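Progress report on the laundry and living room work, Lovthorpe house

2021-03-02
By the household project lead, Ruvis
3 min read
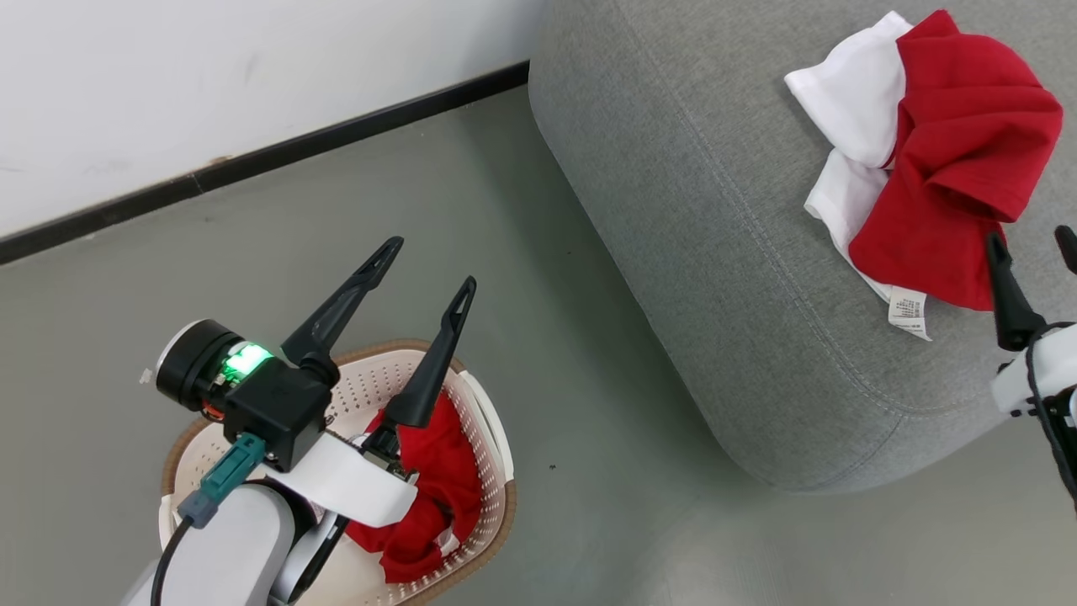 Living room at Lovthorpe: red and white clothing on the grey ottoman, basket on the floor.

Dear colleagues at the Benavides fund,

I am writing to inform you how the work on the shared house in Lovthorpe has gone since our last report. As you remember, the grant covers the furnishing of the living room and the making of a simple laundry routine which the residents can follow without help from our staff. I will take the furniture first and the routine after it.

The furniture

The large ottoman is in its place against the white wall. We chose grey fabric with a mottled look, as the residents asked for something that does not show every small mark. The top is wide enough for sorting clothes and for sitting, and the corners are rounded, which was a condition in our application. The ottoman was ordered from Zestevetti together with 2 floor lamps. The lamps came later than was promised and one of them had a damaged cable. It has been exchanged at no cost to the project.

The floor did not need to be replaced. It was cleaned and it keeps a light shine, so the money which we had put aside for new covering stays in the budget. I would like to ask your permission to move it to the line for storage.

The wall is less good. It has faint marks, and there is a small chipped spot low down, just over the black baseboard. This was not in the original list of repairs. We propose to fill and paint it in May, when the painter is in the house for the hallway in any case.

The laundry routine

Our first plan was that clean clothes would be carried directly to the bedrooms and folded on the beds. In practice the clothes stayed on the beds until the evening and then went on a chair. After two weeks we changed the plan. Now the clean clothes come to the living room and are put on the ottoman, where they are sorted and folded. The basket with the woven look stands on the floor beside it, so that a person can move things between the two with few steps.

The residents told us that they prefer this. One of them finds it hard to bend, and for this person the height of the ottoman is still a little low. We are trying a firm cushion on top and I will report on the result next time.

There was also a disagreement about when the folding should be done, as some residents want to use the ottoman as a seat after dinner. It was agreed that the clothes must be away before the meal. This rule has been broken several times but I think it is becoming a habit.

Training

We have held 14 short sessions on washing, sorting and folding. The part on reading the care labels took more time than we had planned, and we will make a sheet with larger symbols for the wall near the washing machine.

What remains

The shelves for folded towels are not yet bought. We have asked for prices from two suppliers and one has answered. The wall repair is open, as I wrote before. All other purchases in the living room are finished, and the receipts will follow with the financial part of the report.

With kind regards from the Ruvis team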